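Trivton two-arm bench cell
Emora Workplace Automation / Bench cells / Part no. 404-2

Updated Thursday, April 5, 2018

For small-parts packing and kitting. Two arms, two hands, one table. Sits where a packing bench sits now. Same hight, no cage on the standard build (ask us about your site first, rules differ).

Typical job: cylinder in a holder block, lidded box next to it. Work it through in the simulator before anything gets bolted down. Table size, block position, box position, all set there.
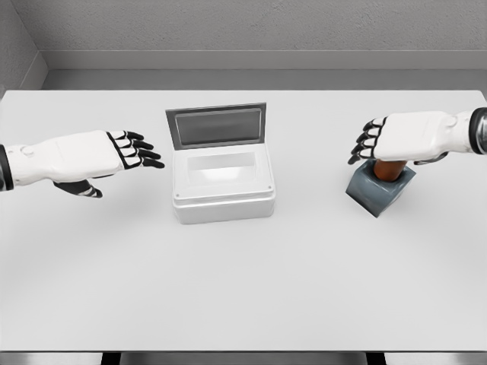

Right hand over the copper-coloured cylinder, box open. Simulator view.

What changes for your people

Less reaching and gripping, for a start. On the Mogensen line the bench crew used to do 39 trays a shift by hand, wrists sore by Friday. Now they load blocks, check boxes, sort out the odd ones. Same crew, different day. Some liked it straight off, some took until July. Plan for that. Give people time on the simulator, let them move the box about and see what the arms make of it.

Lorne Penner runs operator training. Two days, on your site, all shifts. Night shift too, please don't leave them to pick it up from days.

Lids

Hinged lids are the fiddly bit. Each lid gets its own routine, so send us a sample box with the order. Hand position at the lid is set up in the simulator along with everything else, and your operators can adjust it later from the bench screen. No code needed.

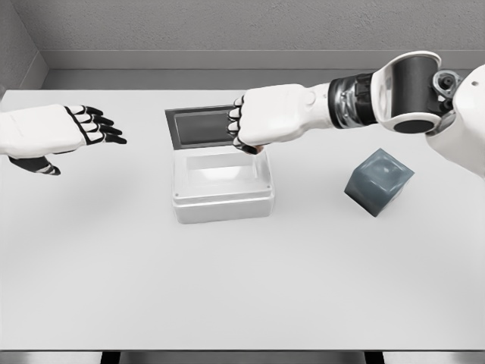 What's in the crate

Two arms with hands, wrist cuffs fitted
Table, white matt top
Sollora simulator licence, 2 seats
Operator guide, printed
Holder blocks are extra, made to your part

Lead time around 49 working days. Spares held in stock. For prices ring the Emora sales desk or use the quote form, and tell us your part sizes and how many shifts you run, it saves a seperate call.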